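Selling us the basement twice

6 Jul 2025

By Dirk Haberkorn

I have now read the phrase "intimate underground experience" on three different festival websites this summer, and I would like to know who is being intimate with whom. The Umness weekender, to take the one I paid for, sold 1,206 tickets to its second stage. The basement where most of those acts used to play held 300 if the bar staff breathed in.

I don't object to techno getting bigger. I have been going out to this music for long enough to remember the last time it was supposed to be ruined by popularity, and the time before that. Popularity is fine. What bothers me is a particular sort of salesmanship, in which a promoter takes a thing that was small, makes it large, and goes on charging for the smallness.

Take Selline, the promoter behind Umness. Its programme notes talk about "bringing the club outdoors". So there's a fence with stickers on it, a low ceiling made of netting, and a smoke machine working very hard against the breeze. The sound limit was so strict that from the back I could follow a conversation about somebody's kitchen extension. Orano, who I have seen take a cold room of thirty people and keep them there until seven in the morning, was given an hour and a quarter at teatime. She played well. She also played the first hour and a quarter of a long set, and then it stopped, and a man came on to thank the cider people.
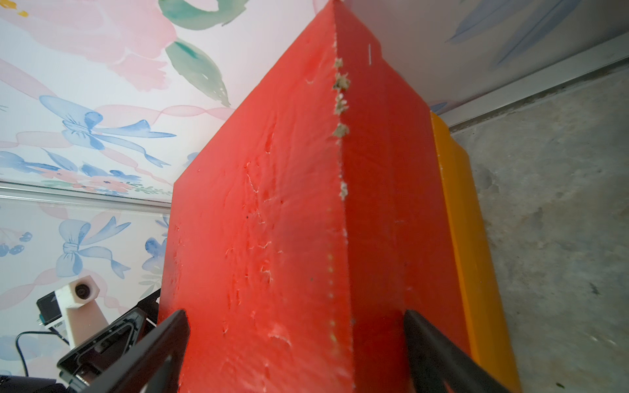
Scuffed red, with a few crumbs still clinging to the corner.

The usual answer is that the artists need the money, and they do. A club night in a mid-sized town pays badly, and a festival slot can cover the rent for a month or more. I've had this argument with DJs who are friends of mine and I lose it every time, as I should. But it is an argument for paying people properly. It says nothing about why the slot has to be seventy-five minutes long, or why four acts who play at much the same speed have to follow each other like buses.

Then there's the livestream. Umness filmed everything on the second stage, and I'm told the clips have done very well. I watched a few. Every one begins just before the drop and ends just after it. I can see why that works on a phone, but a set made out of drops is a poor sort of set, and I've started to hear younger DJs building them that way in ordinary clubs with no camera in the room. Two of the warm-up acts I saw last October had nothing left to warm up by the time they finished. The headliner walked into a crowd that had already had its big moment six times over and wanted its coat.

Some readers will say I'm old and that I should go home. Possibly. I did go home from Umness, at nine, on a coach full of people who seemed to have had a very nice time, and I don't want to take that away from them. A young woman across the aisle told me it was her first proper techno event and that Orano was the best thing on all day. She asked where she could hear more. I told her about Biwott, the night that gave Orano her first residency, and then had to add that it lost its room in the spring and hasn't found another.

That's the part Selline might think about, if it thinks about anything past the bar takings. The acts it books at teatime learned to play somewhere. They learned in rooms with bad toilets, over five or six hours, to people who would wander off if they got bored. A festival can't teach that. It can only borrow from the places that do, and those places are closing while the weekender gets a third stage.

Would it hurt to put some of the money back? A small levy on each ticket, paid to clubs under a certain size, has been suggested plenty of times. I put the idea to Selline by email and got back a paragraph about community and a discount code for next year. Early bird tickets are on sale already. The second stage is going to be bigger, and the website says it will feel even more intimate.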